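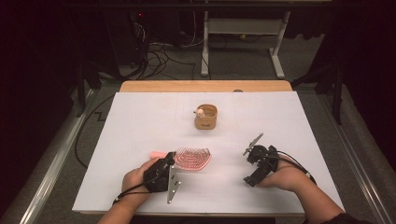 Company News | Payments

Sostska Opens Supplier Payment Service to Independent Retailers

Sostska, which provides bookkeeping and point-of-sale software to small shops, has opened a supplier payment service to all of its retail customers. The service, called Lukent, lets a shop owner approve an invoice, choose a payment date and send the money from the same screen used to record daily sales.

Lukent was tested with a small group of gift shops, pharmacies and beauty supply stores before the wider opening in July. Retailers in the test used it to pay wholesalers and local distributors, most of whom had been taking checks or cash on delivery.

"Our customers were already keeping their invoices with us, but they had to leave the software to pay them," said Elvira Bedoya, chief executive of Sostska. "They asked for one place to do both, and they asked for it often."

Invoices can be entered by hand, forwarded by email or photographed with a phone. Lukent reads the supplier name, amount and due date and holds the payment until the owner or a named manager approves it. Payments approved before 2 p.m. are sent the same business day. Suppliers do not need a Sostska account to be paid, and they receive a notice showing which invoices each payment covers.

Shops may also apply to pay later. Under this option Lukent pays the supplier on the due date and the shop repays the amount within 21 days for a flat fee, shown before the payment is confirmed. The limit for a first-time user is $2,000 per invoice. Limits are reviewed after 14 paid invoices and may be raised, lowered or left as they are. The pay-later option is provided by Grirnora, a commercial lender, and is subject to its approval.

"We look at sales records and payment history," said Gøran Nordin, head of lending partnerships at Grirnora. "A shop with steady sales and a short credit file can still apply."

Ñahui, a distributor of hair care and bath products, took part in the test as a supplier. Zoila Palomino, its accounts manager, said matching payments to invoices had been the slowest part of her month.

"We would get one check for four deliveries and have to call the store," Palomino said. "Now the invoice numbers come with the payment."

Lukent is included in existing Sostska plans and covers 20 supplier payments a month. Additional payments are charged individually at the rate listed in the customer's plan. Payments to suppliers outside the United States are not supported at this time.

Current customers can turn on the service under Payments in their account settings. A bank account must be verified before the first payment is sent.

About Sostska
Sostska makes bookkeeping, inventory and point-of-sale software for independent retailers. The company was founded by Efraín Espinoza and Elvira Bedoya.

Media contact
Nidia Espinoza
Communications, Sostska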